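We use cookies to remember your settings. Accept | Manage

Filed under: Table & Tea

Gallery: the Stivedville doughnut table

I went along to the Bellska tasting in January expecting very little. The leaflet promised 140 "moods of icing", and I have never met an icing with a mood. Wafula Mohamedi, who bakes for Zisau, swears each colour has its own flavour. I remain to be persuaded.

Two plates, a teal one and a light blue one, on a round woven mat. I do like the mat. Coiled natural fibre forgives crumbs, whatever the shops say about wiping it. 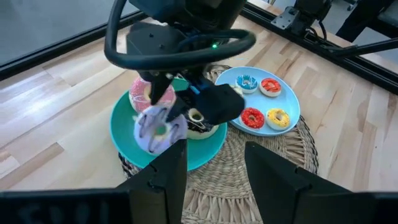 The purple drizzle over white was the one everybody wanted, and I suspect for its looks. Mine tasted of sugar. So did the bright red with the colourful sprinkles. Plain dark chocolate with white drizzle is the only one I'd pay for again, and then only with strong tea.

Related
Abou Jaoude's almond biscuits, tried twice
Are cake stands worth the cupboard space?
3 placemats that survived our kitchen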